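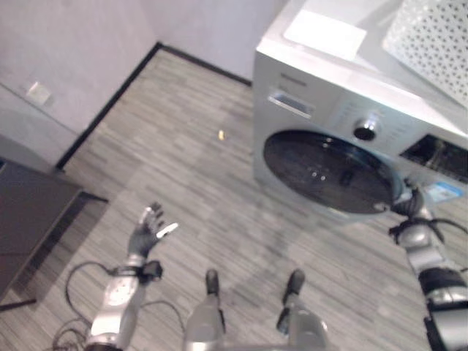
Checklist for smart devices and personal data, rented apartments, version 6
Updated February 3, 2025

This checklist is for checking which devices in an apartment collect data about the tenant, and where this data goes. We use it at Stultier before a new tenant receives the keys, and again when a tenant leaves. Many inspectors look only at the router and the door lock, and they forget the big appliances. A washing machine with a round knob and a small display window on the front can be a simple machine or a connected one, and you can not know it from the front. Read the model number, find the manual, and write down if there is a wireless module. A label sticker on the front is not enough for this check if it does not give the full model number.

The comments after each point are from inspections of the last year. I wrote them myself, so please excuse if the style is not equal everywhere.

How to mark: Y = yes, N = no, X = does not apply, ? = could not be checked. Do not leave a line empty. A line with ? must have a date for the second visit.

Section A. List of devices

A1. All devices which connect to a network are written in the device list. [ ]
Comment: Walk through every room with the list in the hand. The device page of the router helps, but it shows only what is connected at this moment. In one apartment the router showed four devices and the correct list was longer, as the heating valves speak only to their own small hub behind the sofa.

A2. For each device the model number and the software version are written. [ ]
Comment: If the version can be seen only in the app and the app belongs to the former tenant, mark ? and go to section C first.

A3. Each device has a named owner: landlord, tenant or energy company. [ ]
Comment: Most of the discussions start here. A smart meter is usually not ours and not the tenant's. Do not open it and do not reset it. Write the name of the company and the telephone number which is printed on it.

A4. Devices which can connect but are not connected are also in the list. [ ]
Comment: New line since version 5. Before, we left them out. Then a television was connected by a tenant's guest and we had no paper about it.

Section B. What is collected

B1. For each device in the list it is known what type of data it sends. [ ]
Comment: Use the words of the maker's privacy notice, do not guess. If the notice says "usage information" and nothing more, write exactly this and put the mark ?.

B2. Microphones and cameras are listed separately. [ ]
Comment: Also the ones which are switched off. The Skolletti doorbell has a microphone which stays active when the video is disabled in the menu, there is a second switch under "Sound". I missed this two times.

B3. No landlord device records inside the living rooms. [ ]
Comment: If the answer is N, stop the inspection, unplug the device and call the office. This point can not be corrected later.

B4. The time interval of the measurements is written for meters and heating. [ ]
Comment: One value per day tells little. One value every few minutes tells when a person gets up, cooks, and is on vacation. We ask for the daily setting where the device allows it. With Grastier valves the setting is in the hub and not in the valve.

B5. Data is stored for a known period. [ ]
Comment: For the door lock log our rule is 200 entries and then the oldest is deleted. In April we found one lock with 2,781 entries on it, going back to two tenants before. The limit was set in the app but never sent to the lock. Now I always open the log on the lock itself and scroll to the end.

Section C. Accounts and access

C1. The former tenant's accounts are removed from all landlord devices. [ ]
Comment: To delete the app from the phone does not remove the account. Ask the tenant to do it together with you at the handover, while both are in the apartment. It takes a few minutes. By e-mail it takes weeks.

C2. Factory reset was made after the accounts were removed, not before. [ ]
Comment: The order is important. Some devices stay tied to the old account after a reset and the new tenant can not register them.

C3. The standard passwords are changed. [ ]
Comment: Do not write the new password on this form. Use the sealed envelope.

C4. Landlord access is limited to what is written in the lease. [ ]
Comment: Compare with the appendix of the lease, line by line. In older leases the appendix is missing. In this case we have no permission, and all remote access of the landlord must be off until there is a signed one.

C5. Service companies have no permanent access. [ ]
Comment: Pylypenko, our heating service, receives access for the day of the visit only. Check that the access has really ended. I found one open from the winter before.

Section D. Information for the tenant

D1. The tenant received the device list on paper. [ ]
Comment: A link is not sufficient. Some tenants do not have internet in the first weeks.

D2. The tenant knows which devices can be used without connection. [ ]
Comment: Show it, do not only say it. The heating valve can be turned by hand. The lock opens with the normal key.

D3. The tenant could say no to optional data collection. [ ]
Comment: The consent form has boxes. They must be empty when the tenant gets the form. I have seen forms which were printed with the boxes already marked, please throw these away.

D4. The tenant knows who to write to for a copy of the data. [ ]
Comment: The address is on the last page of the device list. If a request comes to you personally, forward it on the same day and write the date on it.

Section E. Closing the inspection

E1. All lines with ? have a date for the second visit. [ ]
E2. Photos of the device labels are saved in the apartment folder, with no personal things of the tenant in them. [ ]
Comment: Letters on the table and family pictures on the wall are also personal data. Go close to the label.
E3. The form is signed by the inspector and by the tenant. [ ]
Comment: If the tenant does not want to sign, write this and give the copy anyway.

Keep the filled form until the next change of tenant plus one year. Corrections for version 7 can be left in the office, in the box for forms, with the number of the line.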